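Subject: Re: [snackswap] April box, shipping, and the chips question

Hi all,

Catching up on the thread after a long Saturday of sorting. I finally got the Ralumari order unpacked and onto the table, and I am so pleased with it! I know a few of you were nervous about trying a new importer after the whole Baltis mess (me too, I still have the emails), but everything I asked for came, and the dates on the packets are good well into next year. 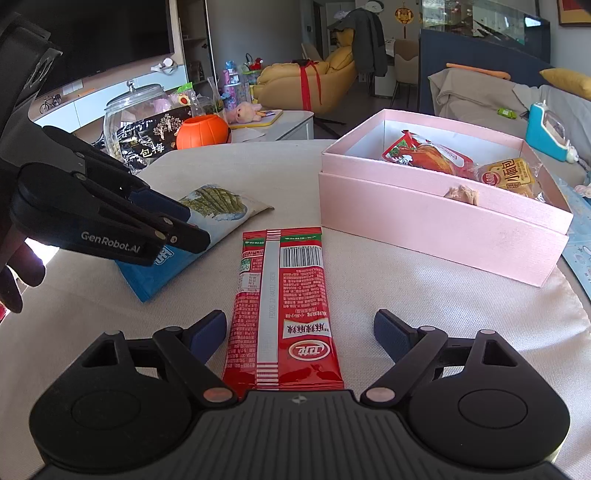
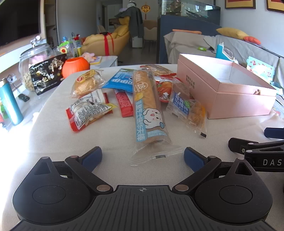 Snacks on the table, both times.

On Saturday at 9:40 a list member on Gallagher Street wrote:

> I'm in for this round, but can we please talk about weight before
> anybody tapes a box shut? Last time mine went over the limit by a
> hair and I paid the next rate up, for what was mostly cardboard
> and two jars of jam. I'd be happy with less stuff if it means a
> flat price. Also, are we still doing the blind swap or does
> everybody get to pick? I liked blind. My kids liked it even more.

Yes to all of that. The jam was my fault, sort of, I'm the one who said glass was fine. So this round, no glass and no cans. The cap is 2,000 grams packed, and please weigh it with the tape on and the paper stuffing in, on a real kitchen scale if you have one. If you don't, the post office on Gallagher will let you use theirs if you go before the lunch crowd.

Blind swap stays. I did think about letting people choose, and then I remembered the spreadsheet from two years ago and how long it took me to make everyone's second choice work out, and I just can't do it again. You fill in the form, you tell me allergies and anything you flat out won't eat (I have you all down from last time, but check it), and then you get what you get. The one thing I'd ask is that you take the allergy part seriously even if you've filled it in before. Sesame and peanut turn up in a lot more things than I expected — I've been running labels through a translation app and it's slow going, so if you read Chinese better than my phone does, please write to me off list.

Money. It's 18 dollars a household, same as the fall. Postage is on top and you pay that yourself at the counter. We had 78 dollars left over from last time and I put it toward the Ralumari order, so please don't be surprised when you see it gone from the sheet.

The chips question. They get crushed, every single time, and I love them, and I'm not going to ban them. Put them on top, don't let the air out of the bag, and put something flat over them. Soft breads and cakes go in the middle. Hard candy can go anywhere it fits. I used a Lurnetti mailer for my last box and it held up beautifully, but a plain shoebox inside a bigger box does the same job for nothing.

Oh, and chocolate. It's still cool enough where I am, but those of you in Arizona should probably speak up now if you'd like me to leave it out of yours.

I still need 2 more households to make the pairs come out even, so if you have a cousin or a neighbor who'd enjoy it, send them the form. I'll close it Saturday at noon and get the addresses out that same night.

Happy snacking!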